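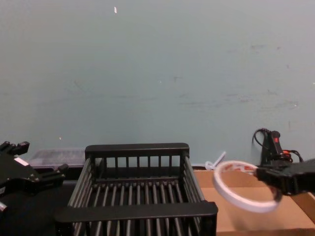
Village hall kitchen gets its sort-out at last, and the tape has a home

Anyone who has tried to wrap a raffle prize at Selletside hall in the past few years will know that finding the sticky tape could take longer than the wrapping. There was always plenty of it somewhere, in the cutlery drawer or behind the tea urn or once, memorably, inside the urn, but never where a person with a half-folded sheet of paper and a thumb on the join could reach it.

So it is a pleasure to report that the back kitchen has been given a proper going-over this September, and that the side used for packing has come out of it very well indeed. The work was led by Anil Pisharody, who has looked after the hall bookings since he moved over from Serndale, and who has been quietly threatening to do something about the drawers for most of that time.

The idea he settled on is a simple one, and it makes use of a thing the hall already had. When the new sink went in there was no longer room beside it for the old dish rack, and it had been sitting on top of a cupboard with the spare tea towels ever since. It is a good solid rack, with metal rods along the bottom and black slats at the back, and it seemed a shame to throw it out. It now stands against the wall on the packing side and holds rolls of tape in place of dinner plates.

"I had a look at desk tidies and they were all too small or too dear," Mr Pisharody told us. "Then I went to fetch a tea towel and there it was. You can see through it, you can lift the whole thing and wipe underneath, and you can put a fat roll next to a thin one without them falling over each other."

Behind the rack there is a clear plastic storage box with a lid and little compartments, for the bits and pieces that used to roll about loose, and an open cardboard box alongside does for whatever is still waiting to be sorted. The packing tape goes in the rack, and the double-sided tape, beloved of the Sunday school and the flower ladies alike, is to be kept close by so that the two are not muddled. (They have been muddled. The harvest bunting came down during the soup.)

What it all cost

The whole job, cupboards and drawers included, came to £840, and we are told the greater part of that went on two runs of Kovero shelving for the store room and a fresh worktop by the hatch. The packing corner itself cost next to nothing. A box of assorted tapes was given by Van Rooij, the framing shop at the bottom of Mill Lane, who were clearing out their own shelves before a move and very kindly thought of the hall – our thanks to them, and good luck in the new premises.

The walls have not been painted this time round. There are scuffs and smudges in the packing corner that a good many of us will have walked past without a thought, and Mr Pisharody would like to see to those in the spring if the coffee mornings do well enough. He has a colour in mind, though he says he is open to persuasion and would rather hear opinions before the tins are bought than after. 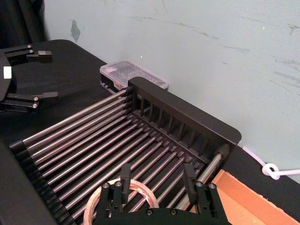
Packing afternoons to start again

With somewhere sensible to work, the parcel afternoons will be starting up again after their long rest. Last winter 40 parcels went out from the hall to neighbours who could not easily get about, and it is hoped to manage at least as many this time, with the first packing session at 4 in the afternoon and tea to follow. Gifts of tins, biscuits, soap, warm socks and anything else that travels well can be left in the porch whenever the hall is open, and clean cardboard boxes are always wanted, the flatter the better.

Help is needed with the folding and the taping, and also with the driving, as there are 5 rounds to be covered and the Serndale one is a long one with a good many gates. No experience of any sort is called for. If you would like to lend a hand, have a word with Mr Pisharody at the hall or put your name on the sheet by the hatch, and please do put the tape back in the rack when you have finished with it.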